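March 18, 2019
By Kirsten Ketilsson

The Cruzado Weekender: a carry-on for people who overpack and lie about it

I have owned the Cruzado Weekender since September, which is long enough to stop being polite about it. In that time it has been to two weddings, a funeral, my sister's place more often than either of us would like, and one conference about municipal parking that I'd rather not discuss. It cost me $132 on sale. My previous bag cost a good deal less and lost a wheel in a train station, so I went into this one with an open mind and a grudge.

The Weekender is a soft-sided duffel with a flat bottom, a shoulder strap, two grab handles and a sleeve on the back that slides over the handle of a rolling suitcase. Cruzado says it fits under most airplane seats. It does, in the sense that I fit into most of my old jeans. If you leave the end pocket empty it goes under without a fight. If you put a pair of shoes in there, which is what the end pocket is for, you'll be shoving it with your heel while the person in the aisle seat looks at their phone very hard.

The main compartment

The zipper opens in a big U, so the whole lid folds back and you can see what you've got. I love this. My old bag had a single slot along the top, and finding a sock in it was like delivering a calf. The lining is pale gray, so dark things show up against it, and there's a key clip on a short ribbon that I use every trip and have never once remembered using. I have unpacked the entire bag on a doorstep twice.

There are two compression straps inside. They compress nothing. They lie across your sweaters like seat belts on a cat.

Toiletries

The side pocket is lined with something wipeable and is sold as a wash bag you don't have to buy separately. It's wide enough, but it has no divider and no loops, so everything ends up in a pile at the low end by the time you get where you're going. Tall bottles go in at a slant or not at all. I've given up and now carry a separate pouch, then tip the lot out when I arrive. My friend A-yeong Heo, who travels for work and has opinions, decants everything into tiny jars with labels. I did this once and washed my hair with foot cream.

The pocket does keep a leak to itself, I'll give it that. A bottle of conditioner opened somewhere over Nebraska and my shirts never heard a thing.

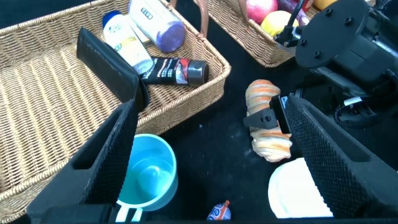 The strap

Now for the bad news. The shoulder strap is two inches wide and has a pad, and the pad wanders. You put it on your shoulder at the front door and by the end of the block it's down by your hip, padding the air. I tried a rubber band, then a safety pin, and finally bought the replacement strap from Mostelau, which stays put and looks like it came off a parachute. It cost almost nothing and should have been in the box.

The clips are metal and feel solid, but they squeak. It's a small, regular squeak, once per step, and it gets louder in hallways. At the funeral I carried the bag in my arms.

How it has held up

Pretty well, annoyingly. The corners are scuffed, one zipper pull has lost its leather tab, and there's a mark on the base from a taxi trunk that I've decided is character. The stitching on the grab handles is as tight as the day it arrived. I stuffed it with books for one trip and it sagged in the middle but nothing gave.

Cruzado's warranty covers two years. I wrote to them about the strap pad and got a reply in a day from someone named Bjarke Eyvindsson, who told me the pad was designed to move freely. I believe him.

Compared with the others

My brother-in-law Ryota Tamura has the Nollunov Holdall, and I borrowed it for a week. It's lighter, the strap behaves, and the inside is one dark cave with a zipper at the far end. He likes it. He also keeps his tax papers in a salad bowl.

The Wisetti duffel is the handsome one, all waxed canvas and brass. I carried it around a store for a few minutes and my arm went numb, with nothing in it but the tissue paper.

Should you buy it?

At full price, no. On sale, with a different strap, yes – and leave the shoes out of the end pocket. I'm taking mine to my sister's again next month, and she has already asked whether it still squeaks.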